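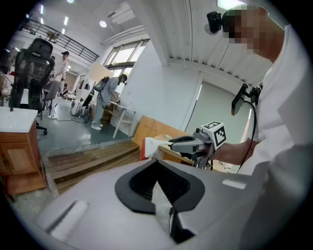 3. Folding the cloths at the table

Okay, by now you've got your stack of cloths from step 2 and a clear stretch of the wooden tabletop to fold on. I do mine standing up (my back complains if I sit), but there are office chairs over by the cabinet if you'd like one. Watch yourself on the wooden steps if you go that way with your arms full!

3.1 Lay one cloth flat, label side down. Smooth it from the middle out with the side of your hand.

3.2 Bring the left edge over to the right and line up the corners. I'm fussy about corners, but a little bit off is fine.

3.3 Fold it again, top to bottom, and press along the crease.

3.4 Pick it up by the folded end and start your pile. Keep going until you have 24, then slip a paper band around them and write your initials on it.

Note: The Besbridge cloths come a bit bigger than the Trancombe ones, so they need one extra fold at 3.3. I mixed the two up for my whole first week and Fengying Gu very kindly redid the lot.

Caution: Don't lean on the big wooden board while you work. It's only propped up, and it will slide.

3.5 Finished bundles go in the Cordeiro carton, 5 across, creases all facing the same way. I like to do a carton before lunch and another one after, but go at your own speed.

3.6 Wipe the table down and put leftover bands back in their box. If you're short of bands, ask Kwame Gyamfi on Monday – he orders them 1000 at a time, so there's usually a pack tucked away somewhere.

Last updated: March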